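Section 4: Putting on a Screening

You have unpacked the projector, found somewhere for it to live and survived Section 3, in which the remote control was introduced to its batteries. What follows covers showing an actual film to actual people with the Gonduren lending kit. Allow an evening for your first go. Allow a second evening if anyone in the household has opinions about subtitles.

The kit assumes a room that can be made dark and an audience that can be made quiet. We can help with the first.

4.1 Choosing the film

1. Choose the film before you invite anyone. A group of six adults asked what they would like to watch will still be discussing it when the last bus goes.

2. Check the running time on the disc itself, not on the sleeve. Sleeves are optimistic, and some of ours have been swapped between cases by previous borrowers. Ronaldo Mendonça once put on what he believed to be a 90-minute comedy and delivered 246 minutes of provincial land reform, with an interval. Attendance after the interval was two, one of whom was asleep.

3. Watch the first 10 minutes on your own. You are looking for the wrong language track, the wrong film, and the sort of opening that will make your mother-in-law put her coat back on.

4. Read up on anything distressing and say so in the invitation. One plain sentence will do. If the dog dies, say that the dog dies.

Note: The lending kit covers private showings at home. If you are charging at the door, or if there is a door with a stranger on it, you need a licence. Ask at the desk before you print a poster.

4.2 Placing the screen

1. Unroll the Dreßler screen fully and leave it hanging for an hour. It will have a wave in it at first. Most of this drops out. What remains will give every actor a slight goitre on the left-hand side and you will stop noticing by the second reel.

2. Set the bottom edge of the picture at the seated eye height of your shortest guest. Tall guests go at the back. They are used to it.

3. Keep the screen away from radiators. The fabric moves in the warm air, and a film shot entirely on tripods should not look as if it was made on a ferry.

4. Hook the lower bar to the stand. There are two hooks. Use both.

Caution: Never let go of the screen while it is under tension. The spring is far stronger than the price suggests.

4.3 Focus and picture shape

1. Switch on and wait for the fan to settle. It starts loud, gets louder, then calms down like everyone else.

2. Select PICTURE, then SHAPE. Choose ORIGINAL. The other choices are called FULL, WIDE, SUPERWIDE and DYNAMIC, and all of them will make Ingrid Bergman look like somebody's uncle.

3. Turn the focus ring until the menu lettering is sharp in the middle of the screen. Check the corners. If the corners are soft, the projector is not square to the screen, and you should move the projector. The KEYSTONE button will offer to fix it for you. It does this by throwing part of the picture away.

4. Find the setting marked SMOOTH MOTION and turn it off. It is on page two of the ADVANCED menu and it switches itself back on after every power cut. With SMOOTH MOTION on, any film made before the present century acquires the look of a daytime programme about antiques.

5. Leave brightness alone. If the picture is too dark, the room is too light — see 4.4.

Note: If the menu appears in German, press the third button down twice and then OK. Carola Teuber translated the on-screen menus for us and was thanked by having hers replaced at the next update.

4.4 Making the room dark

1. Draw the curtains and sit down for a minute. Your eyes will find the gaps.

2. Cover standby lights with the black stickers supplied. There are more standby lights in a modern room than there are stickers in the packet.

3. Deal with the kitchen. An open-plan kitchen contains a clock on the cooker, a clock on the microwave and a fridge that somebody will open during the saddest scene in the picture. Put the drinks in a bucket on the projector side of the room.

4. In December you can start at four in the afternoon. In high summer you can start at half past ten at night or give up and show something set in the snow, where it matters less.

4.5 Sound

1. Place the Nukine speakers level with the screen, one on each side. Placing both behind the sofa is a creative decision and we ask you not to make it.

2. Connect the red plug to the red socket. Connect the white plug to the other one.

3. Play a scene with two people talking in a quiet room. Set the volume so that every word is clear from the back row. Do not set it using an explosion, as the explosion will be fine whatever you do.

4. If voices run behind lips, open AUDIO, choose DELAY and move one step at a time towards zero. If it gets worse, go the other way. Some dubbed films cannot be mended by this or by anything else.

Ebuka Usman, who mends the kits when they come back, adds that a low hum nearly always means the speaker lead has been laid alongside the mains cable. Separate them by the width of a hand. If it still hums, check whether it is the score. He has had two sets returned over the same Swedish drama.

4.6 Covers and storage

1. When the showing is over, leave the projector plugged in until the fan stops. Credits are a good length for this, and somebody did work on them.

2. Coil the leads loosely. A lead wound round your elbow remembers it.

3. Dust the lens with the blower only. Breath, sleeves and the corner of a tea towel are all popular and all wrong.

4. Put everything back in its own slot in the Zimex case. If the lid will not close, the remote is lying on top of the power supply. It always is.
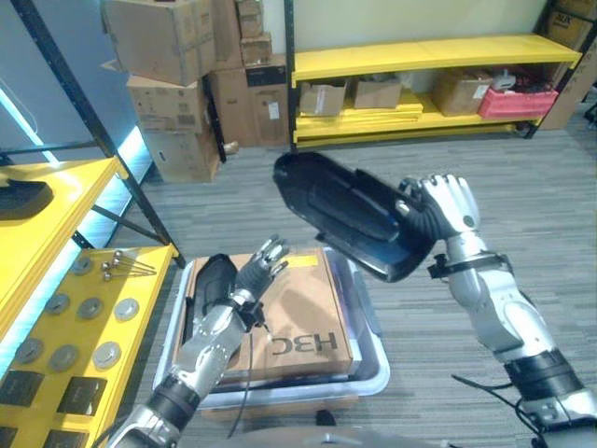

Fig. 4. Black curved shell with raised rim.

5. Sign the card inside the lid and note anything that broke, went missing or was already broken when it reached you. The card is read. Entries such as "fine" and "film was rubbish" help less than their authors suppose.

4.7 Running the discussion afterwards (optional)

Some borrowers like to talk about the film. The kit contains no equipment for this.

1. Turn on one lamp. The big light ends all conversation at once.

2. Wait. The first person to speak will say it was long. Let them have this.

3. Ask about one scene, by name. "What did we all think?" gets you a round of nodding and a search for shoes.

4. If somebody has read the book, let them say so early and get it over with.

5. Stop while two people are still arguing. They will come again.

Ingeborg Ostermann wrote the original of these steps on the back of a raffle poster, and her sister Ida Ostermann disagrees with step 3. Ida's method is to give every guest a slip of paper and have them write down the moment they would cut. The slips are read out unsigned. It works well, except in families, where everybody knows the handwriting.

4.8 If something goes wrong

Picture is upside down: The projector thinks it is on the ceiling. Open INSTALL, choose POSITION, then TABLE.

Picture is blue: No disc, or no lead. If you can hear the film, it may be that kind of film.

Disc stops at the same place each time: Wipe it from the centre outwards with a soft cloth. If it stops again, skip one chapter and have somebody confident explain what was missed.

Subtitles are for another film: This has happened with one disc in the collection. We have kept it in by request.

Projector switches off without warning: The vents are covered. Look for a cushion, a coat or a cat. Let it cool for half an hour before trying again and use the time for 4.7, which can be done perfectly well with half a film.

Guests leave early: See 4.1, step 2.

Section 5 covers outdoor showings. Read all of it before you buy the extension lead, paying attention to the paragraph on dew.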